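Fanier Community Translation
Call for participants: written translators and readers, French to English and Italian to English

Posted Jul 6, 2020

We are looking for people to help translate and check a collection of family letters held by the Marchand Reading Room. The letters were written between 1919 and 1956 by people who left their home towns to work in Vandach, mostly in the mills and on the railway. There are 2,817 of them. Most are in French, a good number are in Italian, and a few switch between the two, sometimes in the same sentence.

The letters have already been photographed and typed up in the original language, so you do not need to be able to read old handwriting. What we need now is a plain English version of each one that the families and the public can read.

The work

Translators receive letters in batches. A batch runs to 2,000 words or slightly over, and you will have three weeks to return it. You may ask for a second batch once the first has been checked. Readers do not translate. They compare the English with the original and mark anything that has been missed, softened or tidied up.

We want the English to stay close to how the writers wrote. Many of them had left school at eleven or twelve. If a letter repeats itself, the translation should repeat itself as well. Please leave out footnotes, and put any queries in the separate notes sheet. Place names stay in the form the writer used, even where the spelling changes from one letter to the next.
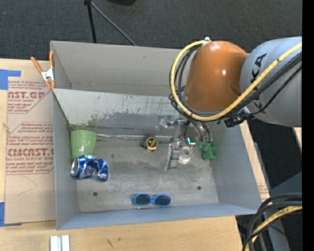
Some of the letters deal with illness, debts and deaths, including the deaths of children. You can tell us when you apply if there are subjects you would prefer not to work on, and we will take this into account when we share out the batches.

Who can apply

You should read French or Italian comfortably and write clear English. You do not need a qualification in translation. Several people on the first stage of the project learned the language at home and had never translated anything before. Knowledge of a regional dialect is useful, so please mention it, even if you only understand it and do not speak it.

You must be 18 or over. You will need a computer and an internet connection, as all work is done from home and returned by email. We cannot post paper copies.

Time and payment

The stage runs for 56 weeks. We ask translators to commit to at least four batches in that time - you can spread them out as you like. Readers should expect to spend two or three hours a week.

Translators are paid a flat fee per batch, paid within 30 days of the checked version being returned. Readers are paid by the hour. Current rates are in the information sheet, which we send on request. You will be self-employed for this work and will need to look after your own tax. All translators and readers will be named in the printed volume unless they ask not to be.

How to apply

Write to Karine Turcotte at the Fanier office with the following:

Your name and where you live
The language or languages you read, and how you learned them
Whether you want to translate, read or both
Any dates when you will be away

Please do not send a CV. We will reply with a short test letter of one page. Translate it, or for readers mark up the English version supplied, and send it back within ten days. The test is unpaid and will not be used in the collection.

Applications close at the end of July. Everyone who returns a test will get an answer, with a few lines of comment on their work.

Questions about the letters themselves, or from families who think they may have a relative in the collection, should go to Gaetano Ferraro at the Marchand Reading Room. He cannot answer questions about pay or applications.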